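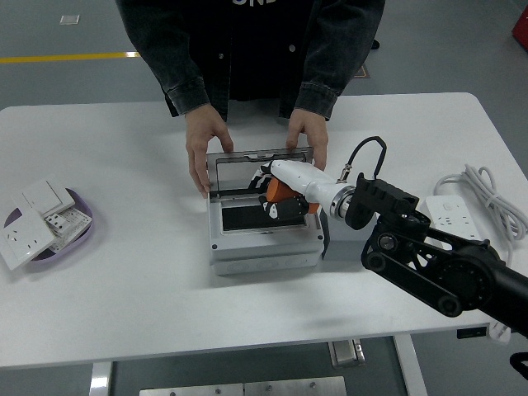 Television Studies: Serial Drama and Its Audiences
Handout 4 - Act Structure and the Commercial Break

Module leader: Lindiwe Modise
Seminar tutors: Johannes Swanepoel, Yvonne Whiteley

Purpose of this handout

This week's lecture considers how the commercial break shapes the writing of the hour-long drama. Students should read the handout before the seminar and bring a printed copy of the pilot script for Jurnwood.

1. The act as a unit

A network drama written for a 60-minute slot is divided into acts, each ending where a break is expected to fall. The final moment of an act is called the act-out. Its task is to hold the viewer through several minutes of advertising. An act-out may be a discovery, a reversal, a threat, or simply a question left unanswered.

Many scripts also open with a teaser, a short sequence placed before the titles. In Jurnwood the teaser runs for three pages and introduces the missing ferry without naming any of the main characters. Compare this with Pandovon, where the lead speaks the first line.

2. Writing without breaks

Dramas made for streaming services are often released without advertising, but the older pattern tends to survive. Writers trained in network rooms continue to build toward act-outs, and a series may later be sold to a channel that does carry breaks. Lungile Shezi's essay in the course reader calls these leftover peaks "ghost breaks" and finds several in the second season of Pandovon.

Students should be careful with the term. A scene that ends on a strong line is a ghost break only if the story changes direction at that point.

3. The mystery plot and the attentive viewer

Weekly release gives viewers time to compare theories between episodes. A clue placed in the second act of one episode may be discussed at length before the next one airs. Writers must therefore decide how early a careful viewer should be able to guess the answer.

Mbali Buthelezi's guest lecture in August addressed this point with reference to the Sithole storyline in Jurnwood. Her view was that an early guess does little harm when the interest of the story lies in how the other characters will find out. Students who missed the lecture may borrow the recording from the department office.

Key terms

Act-out: the closing beat of an act.
Teaser: a sequence before the titles.
Runner: a minor story told in a few short scenes across an episode.
Bottle episode: an episode confined largely to existing sets and regular cast, usually to save money.

Seminar preparation

Mark every act-out in the Jurnwood pilot and note which character holds the new information at each one. Then write a response of no more than 500 words on the act-out at page 33. Does the scene depend on the break that follows it - or would it work equally well in continuous viewing?

Responses are to be handed in at the start of the seminar in Room 102. Late work should be sent to Yvonne Whiteley.

Next handout: the season finale.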